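To: Brakthorpe open data list
Subject: Re: Rainfall gauge map, colour scale and missing stations
Date: 4 Feb 2022

> I opened the new gauge map and most of the west is one shade of
> pale blue. Is that right? I also can't find the two Oltine stations,
> though they were in the old chart.

Thanks for looking at it. The pale blue is a scale problem. I used equal steps from zero to the highest yearly total, 2759 mm at Ullow, and nothing else comes close to that. The next station down is 1345 mm, so nearly every gauge landed in the bottom two colours. I've changed it to quantiles with five classes, and the west now shows some variation. The legend labels are ugly at the moment because the break points aren't rounded.

The Oltine stations are in the file but have no coordinates. The old chart was a plain bar chart and didn't need them. I've asked Naylor for the site list and will add them by hand when it comes. 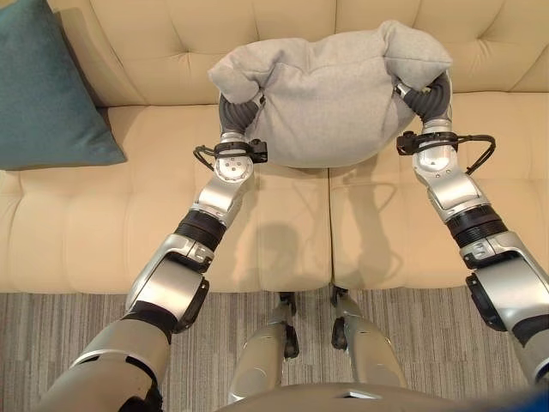

Can the monthly figures be downloaded as well? The CSV under the map has them, one row per station per month, with blanks left as blanks.

Please don't fill those blanks with zeros if you make your own charts. There are 156 of them, mostly in February, and a zero will drag the averages down. I did this myself in the first version and got a total of 743 mm for a station that should have been well over that.

I still have to fix the labels on small screens, where they sit on top of each other near the harbour. If you see anything else odd, send the station number and which browser you're using.

Brakthorpe map page maintainer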